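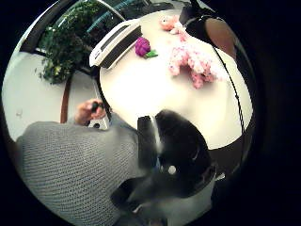

Jul 6, 2024

We got to Flovolora just after the gates opened, and I'm so glad we did, because by noon the line ran all the way back to the bus stop! It's the summer open day at the Studulitz nursery, the one weekend when they let the public into all 11 greenhouses (normally you only get the shop and the front two).

We started in the orchid house. Warm, dripping, and it smells like vanilla and wet bark. The staff were repotting on a long bench and happy to be interrupted. I asked why mine never rebloom and got a proper answer: too much water, too little light. Guilty on both.

Next came the Colombo house, all spice plants. I had never seen pepper growing on the vine before, and the cinnamon leaves are lovely when you crush one. They started the collection in February from cuttings, and some are already taller than me.

The part I'd go back for is the seed room. There are 3167 varieties in there, in little paper packets in wooden drawers, and you can pull open any drawer you like. I lost the better part of an hour in beans alone. Who knew there were beans with tiny orca markings?

Lunch was potato soup and rye bread in the packing shed, then a ride around the outdoor beds on the Ridden wagon. Get a seat on the left for the dahlias.

I came home with three tomato plants, a lemon geranium and a packet of the orca beans, which should go in the ground this week if I can find the space. Parking was $2, cash only, so bring coins.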